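Picking arm at Tusoren returns, anyone else?

beltside
Management says the arm does up to 400 picks an hour. Kasdale got the same pitch in April. Two people per shift now clear its jams.

mk_returns
Disagree. My wrists quit hurting after it took over the mixed bins. I'd keep it.

beltside
And your hours?

mk_returns
Cut by 2 a week. OK, fair.

dockrat90
Ours gets the odd stuff too. Tell me this is a faster way to sort a hairbrush.

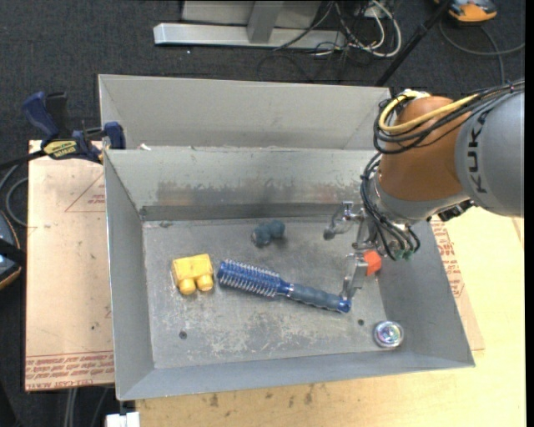 KUKA arm over the mixed bin, brush and toy block

mk_returns
Speed isn't my point. Try doing that bin for ten years.

beltside
I did. Then they moved me to nights to babysit it, same pay.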